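Latari系列第二部，牧师女儿那条线大家读懂了吗？（有剧透）

版块：长篇小说 / 家族与信仰
浏览 2707　收藏 12

1楼　慢读的外国人　楼主　19/04/2026

各位好。中文是我的第三语言，我学了很多年，但是写长文章还是会有不自然的地方，请大家原谅，也欢迎指出来。

我上个星期读完了Latari系列的第二部，中文译本，一共690页。第一部我是三月读的，读得很快。第二部我读得很慢，一方面是生词多，另一方面是有些地方我真的不明白作者的意思。

先简单说一下情节，给还没有读的人。故事发生在一个叫Sternummont的山城，城里有一座很大的教堂，老牧师管了它一辈子。他的小女儿二十岁离开家，到海边的城市做裁缝，十几年没有回来。第二部开始的时候，老牧师病了，女儿收到教堂管事写的一封信，信里只有两行字。她坐了一夜的火车回去。
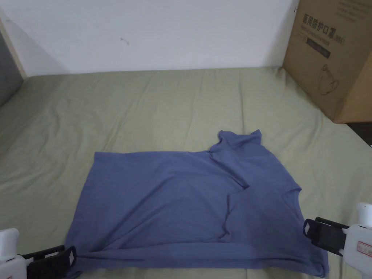 问题就从她回家以后开始。她在父亲的书房里找到一本账本，账本上记着教堂每年收到的捐款，其中有一页被撕掉了。整个第二部都在围绕这一页。可是到了结尾，女儿在教堂里当着所有人讲话的时候，她一个字也没有提到账本。她讲的是小时候父亲教她认字的事。然后书就结束了。

我把最后一章读了三遍。我的理解是，她决定原谅父亲，所以不说。但是我的语言交换伙伴认为，她是害怕。我们两个人谈了一个晚上，谁也没有说服谁。所以我想请教大家：

一、她到底知不知道被撕掉的那一页写了什么？
二、结尾的讲话，应该算原谅，还是算逃避？
三、第三部会不会回答这个问题？（如果会，请不要告诉我答案，只说“会”或者“不会”就可以。）

谢谢大家的耐心。

2楼　半盏灯

楼主中文很好，不用客气。

第一个问题，我觉得她知道。第九章她和管事在钟楼下面说话，管事说“那一年冬天教堂没有点炉子”，她马上换了话题。前面写她是一个什么都要问到底的人，这里突然不问，说明她已经猜到了。

第三个问题：会。

3楼　铁皮书架

我不同意楼上。第九章那段我也注意到了，但我认为那是作者写得不够细。这个作者最大的毛病就是到了关键的地方就让人物沉默，读者以为很深，其实是没有想好。第一部里弟弟卖掉房子那一段也是这样，前面铺了一百多页，最后一句“他签了字”就过去了。

结尾的讲话我很不喜欢。全城的人坐在那里等一个交代，她讲认字。我要是坐在下面，我会站起来走掉。

4楼　慢读的外国人　楼主

谢谢两位。半盏灯说的第九章，我刚才回去看了，确实是这样。我第一次读的时候以为“没有点炉子”只是说天气冷，没有想到钱的问题。这就是我读中文小说的困难，每一个字我都认识，可是放在一起，我会漏掉下面的意思。

铁皮书架的意见我也能明白。不过我觉得弟弟签字那一句很好。我读到那里，停下来喝了一杯水才继续。

5楼　Danladi老用户

提醒一下，大家读的可能不是一个版本。我在Danladi上买的电子版，第九章里管事那句话是“那一年冬天，教堂里的炉子一次也没有点过，钱倒是一样地收”。意思已经说得很明白了，没有什么好猜的。纸书里好像没有后半句？

6楼　半盏灯

真的吗？我是Skovitier出的纸书，只有前半句。刚又翻了一遍，后面紧接着就是她问火车时间。

如果电子版有后半句，那这一段的味道就变了很多。我更喜欢没有的。

7楼　慢读的外国人　楼主

我的也是Skovitier的纸书，没有后半句。

我查了一下原文。我的原文水平比中文好一点，可以慢慢看。原文里有这半句，但是放在括号里，而且没有写明是管事说的，还是女儿自己想的。中文纸书把括号删掉了，电子版把它变成了管事的话。我个人觉得两种处理都不太合适。如果是她自己想的，那么第一个问题就有答案了，她知道。

我把原文那一页抄在了笔记本上，有人需要的话我可以把整段打出来。另外，译本里“执事”和“管事”有时候混着用，我读前半本的时候以为是两个人，读到中间才发现是同一个人。不知道别的读者有没有同样的误会。 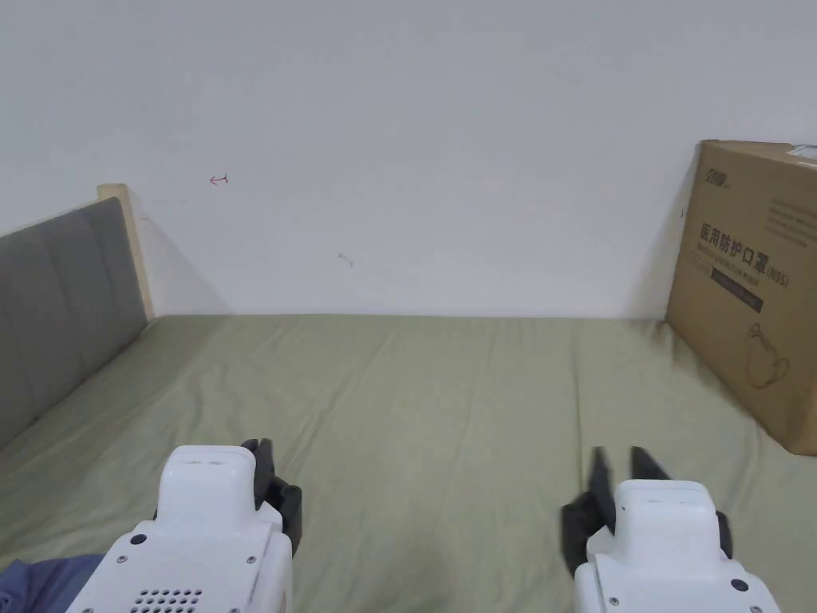 8楼　铁皮书架

好，括号这件事我收回一半。如果原文是那样，作者至少是有安排的，怪译者。

另一半不收回。她知道，那她更应该说。捐钱的人里有卖菜的，有守寡的，第三章写得清清楚楚。她一个人原谅父亲，算什么呢？钱又不是她的。

9楼　雨天退票

铁皮书架最后这句我同意。我从小在教堂的唱诗班长大，这种事情不能说完全没有听过。书里写人们排队投钱的时候互相不看对方的手，这个细节非常准，我读的时候心里很难受。

但是我不觉得她在逃避。她讲认字的时候，说父亲教她的第一个字是“还”。我看到这里鸡皮疙瘩都起来了。这个字可以读hái，也可以读huán。译者在这里应该是下了功夫的。

10楼　慢读的外国人　楼主

雨天退票，非常感谢你！这个字我读的时候一直读hái，完全没有想到huán。我现在重新看那一段，“他握着我的手，写了一个还字，写得很大”，意思完全不一样了。

原文里那个词是“欠”的意思，没有两个读音。所以这个地方，译文可能比原文还要好。我要把前面批评译者的话改得轻一点。

11楼　半盏灯

我也没有读出来，我还是母语者，惭愧。

12楼　Danladi老用户

电子版这里有个注，写着“双关，读者可自行体会”。我当时觉得很多余，现在看来还是有用的。顺便问一句，第三部有人买到了吗？我在Danladi上看到标的是1004页，有点不敢下手，怕中间又是几百页的铁路和天气。

13楼　铁皮书架

买到了，读了三分之一。铁路有，天气也有。卖菜的那一家戏份多了不少，比第二部好看。别的不说了，楼主不让说。

14楼　慢读的外国人　楼主

谢谢你替我保密。我打算先把第二部的第九章到结尾再读一遍，这一次慢慢地查多音字，然后再买第三部。原文那一段我今天晚上打出来，贴在下面一楼，如果有打错的字母，请懂原文的朋友帮我改一下。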